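Drurdale auf Blu-ray: Was taugt die Sammleredition?

Ich gebe zu, dass ich bei Actionfilmen schwach werde, sobald »Sammleredition« auf der Hülle steht. Drurdale hatte ich im Kino gleich zweimal gesehen, einmal davon in der Spätvorstellung mit fünf anderen Leuten im Saal, und als im November endlich die Heimkinofassung herauskam, war die Bestellung natürlich schneller abgeschickt, als mein Konto das gutheißen konnte. Inzwischen habe ich mich durch beide Scheiben gearbeitet, mit viel Tee und an drei langen Abenden, und möchte euch erzählen, ob sich das gute Stück lohnt.

Zur Geschichte nur so viel: Luka, früher Fahrer für eine Schmugglerbande, kehrt in das Bergdorf Drurdale zurück, weil sein Bruder dort verschwunden ist. Das klingt nach Stangenware, und die ersten zwanzig Minuten sind es auch ein bisschen. Dann aber kommt die Verfolgung über den Staudamm, und ab da saß ich beim ersten Mal wie beim dritten Mal auf der Sofakante. Gedreht wurde vieles auf echten Straßen, man spürt den Schotter geradezu unter den Reifen – so etwas bekommt man ja nicht mehr oft zu sehen.

Das Bild ist über weite Strecken eine Freude. Die Nachtszenen, die mir im Kino zu duster waren, zeigen jetzt deutlich mehr Zeichnung in den Schatten, und das feine Korn hat man zum Glück stehen lassen. Nur im Nebel am Schluss wird es stellenweise etwas unruhig, das fällt auf einem großen Fernseher schon auf. Beim Ton würde ich unbedingt zur Originalfassung raten. Die deutsche Synchronisation ist ordentlich gesprochen, aber die Motoren klingen darin dünner, und gerade die Motoren sind hier die halbe Miete!
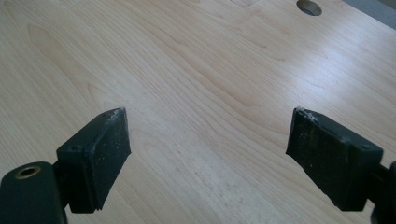
Auf der zweiten Scheibe liegt dann das Bonusmaterial, insgesamt 223 Minuten, und ich habe wirklich alles angeschaut. Herzstück ist der lange Bericht über die Stuntarbeit, den Avgate, die Produktionsfirma, offenbar von Anfang an mitdrehen ließ. Man sieht die Proben am Staudamm, die verworfenen Einfälle, einen ziemlich mürrischen Vormittag im Regen, und man begreift, wie viel Geduld in einer Szene steckt, die im Film keine vier Minuten dauert. Die geschnittenen Szenen dagegen kann man sich sparen, bis auf eine: das Gespräch zwischen Luka und seiner Mutter am Küchenfenster hätte meiner Meinung nach unbedingt drinbleiben müssen.

Der Audiokommentar plätschert leider ein wenig. Es wird viel gelobt und wenig erklärt, und in der Mitte hört man eine ganze Weile gar nichts.

Verpackt ist das Ganze in einem festen Schuber vom Label Coman, auf 300 Stück begrenzt, meiner trägt die Nummer 223 – ja, dieselbe Zahl wie die Minuten, ich habe mich kindisch gefreut. Das Begleitheft ist schön gesetzt und enthält Skizzen zu den Fahrzeugen sowie einen klugen Aufsatz über Bergstraßen im Actionkino. Weniger schön finde ich die Halterungen der Scheiben, die so stramm sitzen, dass ich jedes Mal Angst habe, etwas zu verbiegen.

Wer den Film mag, wird mit der Edition glücklich. Wer ihn noch gar nicht kennt, fährt mit der einfachen Ausgabe besser, die denselben Film in derselben Bildqualität enthält, allerdings ohne den Stuntbericht. Von mir gibt es acht von zehn Punkten, und am Wochenende kommt meine Schwester vorbei, die Drurdale noch nie gesehen hat. Die Staudammszene läuft dann also zum vierten Mal.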